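About us

Talance collects examples of everyday handwork for companies that train robots. Our customers build the learning systems. We supply the recordings those systems learn from, along with notes on what was done and in what order.

The company was started by Esperanza Villanueva and Xiomara Kincaid, who had met at Tresomach. Esperanza looks after the recording rooms and the people who work in them. Xiomara runs checking and delivery. We now have 30 operators, working in pairs, and a list of 66 tasks, most of them kitchen and table jobs.

An operator gets a task card and repeats the task with small changes each time: the dish moved, the food swapped, the other hand going first. Failed attempts are kept and marked as failed. Each recording is watched by a second person before it leaves us, and anything with a gap in it goes back to be done again.

Our first large set, Jisitz, was finished in July and holds 397 hours. The next, Pruitt, covers tableware and soft fruit.

Yellow tableware, metal containers and gloved hands at the window table:

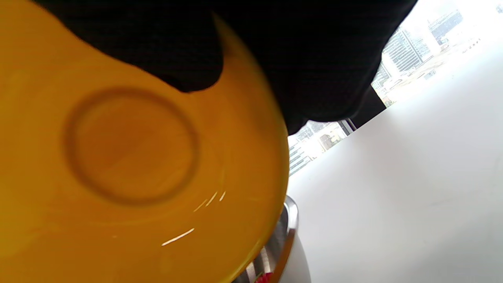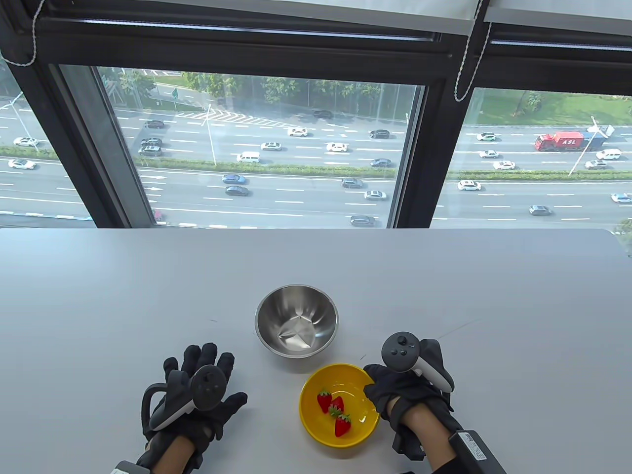 New operators have two weeks of paid training before their recordings count towards a set. No technical background is needed, but you should be comfortable standing for part of the day. Shifts are four hours, mornings or afternoons.

Companies wanting a sample set can write to Xiomara through the contact page.

Page last updated 10/20/23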